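Search this blog
Search

Teaching an arm to deal with a case (or, how I spent my December)

So I promised an update on the robot stuff and then went quiet for ages, sorry! We've been in the thick of collecting and my evenings have mostly been spent on the couch with a wrist brace on.

For anyone new, I do the demonstrations. I drive the arm by hand through a leader arm, it copies me, everything gets logged, and later on Magnus Rutherford feeds the whole lot to the model and we see what it's picked up. One go at a task is an episode. The target for this task was 100 good ones, and "good" is a word Magnus and I have argued over more than I'd like to admit.

My first batch was terrible, by the way. I did 23 in one afternoon and was dead proud of myself, and then we trained a quick test policy on them (we call that one Barnow, after the street I grew up on) and it went to the same spot on the table every single time, no matter where the case was. Fair enough too! I'd been putting the case back in more or less the same place after every reset without noticing. My hands just liked it there.

Now I shuffle it on purpose. Turn it a bit, push it further back, bring it closer, leave it somewhere awkward near the limit of the reach. Mindby, our little logging script, beeps at me if I start too soon after a reset, and I have come to hate that beep with my whole heart, but it does slow me down enough to think about where I'm putting things.

The other thing I had to unlearn was hesitating. If I hover over the lid for two seconds while I make up my mind, the model learns to hover too. Magnus showed me a replay of the second batch where the arm just sort of hung there, dithering, and it was so recognizably me that I had to leave the room. These days I work out the whole move before I start recording. If I fumble partway I keep going and recover, and we hold on to those, they're useful. If I stop dead and have a think, it goes in the bin. I binned 11 the other morning and was back at the kettle before ten.

Black on black is its own headache. Black gripper, black case, and on the little preview screen I can lose track of where one ends and the other starts. I've got better at going by the shadows on the table. A white cloth behind and a white top underneath help a lot, and I'm very fussy about the lamps now, which my family finds hilarious.

Anyway, the PiPER at work on the lid: 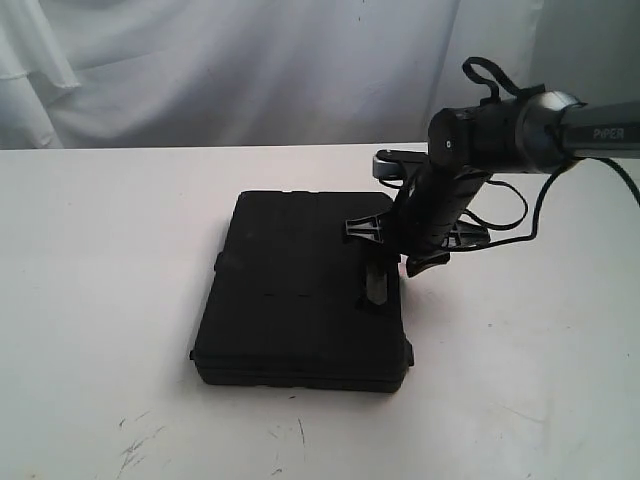
What's next

More objects, I hope! I've asked for something soft and something that isn't black. Magnus wants to finish the case properly first and he's probably right. I'll post again once the next policy has trained.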